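Hands on the duvet

Two grippers, one bed, a lot of snacks. Our man tries a home build and runs out of table.

Nerys Meredith has no workshop. She has a bedroom, a half share in a bench at Kemside on the other side of town, and a bus that stops running early. So the fiddly end of the project gets done at home, on the bed, with a shiny green lid for a tray and whatever is in the snack drawer.

The build is called Jornanico. Don't ask, she says, it was a typo that stuck. Hand-held grippers first, arm later. You hold the thing, pick stuff up yourself, and the clips go off to train the arm back at Kemside. 203 clips in the folder when I turned up. She wants 800 by October.

Why snacks? Cheap, and horrible to grip. Foil crinkles, shifts, goes flat on one side the moment you squeeze the other. A wooden block teaches you nothing after the first ten minutes. Blue foil packet is the favourite, torn top and all.
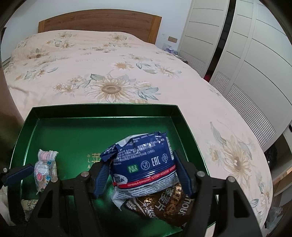 What goes wrong

Squeeze, mostly. I had a go. Came in too fast, shut too hard, bent a biscuit. "Everyone does that," says Iestyn Landeg, who looks after the software side and was on speakerphone for most of the afternoon, eating something. His advice was to stop moving before you close. Sounds obvious. Took me 6 tries.

Screws next. The linkage works loose if you overdo it, and a wobbly finger gives you a wobbly clip, so Nerys keeps a driver in her pocket and nips everything up between runs. Threadlock is on the list. Has been on the list since the winter.

Then theres the lid. High sides, so you can't just slide in flat from the edge, you have to come down from above and mind the rim. She likes that. A kitchen drawer has sides too, and a kitchen drawer is where she wants the arm to end up.

Two at once is the newer idea, and harder. One lifts, the other goes for what's left. You need to keep out of each others way in a space the size of a tea tray, and the small flat pouches are far worse than the big bags.

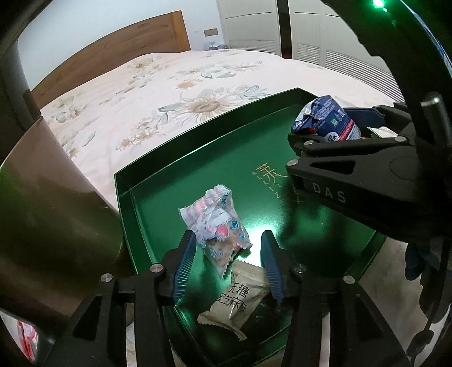
Iestyn reckons the two-handed clips are worth more to him than the rest put together, but they are slow. 57 so far, a fair few of them binned for bumping. Lighting matters more than you would think too. Shiny lid, shiny wrappers, afternoon sun, and half a session can go in the bin. Curtains shut, then, and the lamp moved over.

Cost? She wouldn't give me a total, only that the fingers have been redone more often than she'd like and the rubber is the bit to spend money on. Skimp anywhere else first.

Next stop is the Diltdale open bench on 20th May, where the arm gets its first go in front of strangers. Bring your own wrappers, Nerys says. Unopened ones prefered.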